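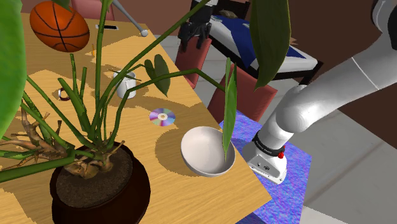

Mayu Yagi writes that her group's arm clears a bare table every time and fails as soon as other things are put on it, and asks whether to tune the grasp or the path first. The path. If the grasp works on a bare table, leave it alone until the arm can reach the same point on a full one without touching anything.

Table clearing in simulation: workshop tips
Pusomley robotics club, student notes. Revised 1/5/18.

These are for the table-clearing task in the Stuvside student competition. The club does all of its practice for this task in Flustedine, but most of the tips apply to any simulator.

Setting the table

Start with one object. Add the next when the first can be picked up and put down in three different places on the table.

After loading, let the physics run for 300 steps before the arm moves. Objects placed slightly above the surface need to drop, and objects placed slightly inside it get thrown out. Save the settled positions and start from those.

Keep a fixed seed while debugging and change it only when testing. Mio Sugiyama spent most of October on a fault that turned out to be a different table each run.

Check the collision shapes as well as the visible ones. A bowl with a convex hull for its collision shape is a solid lump, and nothing can be put in it. A mug with a simple cylinder has no handle as far as the fingers are concerned. Split the bowl into wall pieces and give the handle at least one box of its own.

Plants

A plant is the worst thing you can put on the table, so put one on early. Thin stems hide parts of an object from one camera and different parts from another. Leaves can usually be left out of the collision model, stems cannot. Decide this before you record any runs - results from the two versions cannot be compared.

If the arm keeps refusing to plan, look at the stems first. The safety margin is added on every side, and a fan of stems with a wide margin closes up into a wall.

Flat objects

Compact discs, coasters and lids give the most trouble. A CD is 1.2 mm thick, and a two-finger gripper coming straight down will touch the table before it has hold of anything. Do what you would do by hand: press lightly on top, slide the disc until part of it hangs over the edge of the table, then grip the overhang from the side. Stop the slide well before the centre hole reaches the edge.

Keep the push speed at 40 mm per second or lower. Above that our discs spun as well as slid, and the overhang ended up in the wrong place.

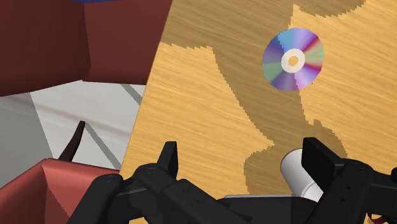 Colour thresholds are of little use for a disc. The sheen changes with the viewing angle, so a threshold set from one arm position will miss the disc from the next. Fit an ellipse to the outline and use the centre hole as a check. If the table has a patchy two-tone grain, test with the disc lying across a light and a dark patch, where the outline is hardest to find.

Wrist cameras also see the fingers. Mask them out once with the gripper open and once with it closed, and interpolate between the two masks. Ramiro Mateos has the script for this.

Edges of the table

Store the edges as lines in the table's own coordinates and do not try to read them from the picture on each run. Anything detected outside those lines is floor or furniture and should be dropped from the list of targets.

Recording results

Run each test 500 times overnight. Log the seed, the object, the start pose and the step at which it failed. "Failed" by itself is not a log entry - write whether it was detection, planning, contact or release.

Siyabonga Chauke keeps the list of bad seeds. Add to it by hand, one per line, with your initials. Chie Kuroda has asked that nobody sorts the file, as the line numbers are quoted in the club report.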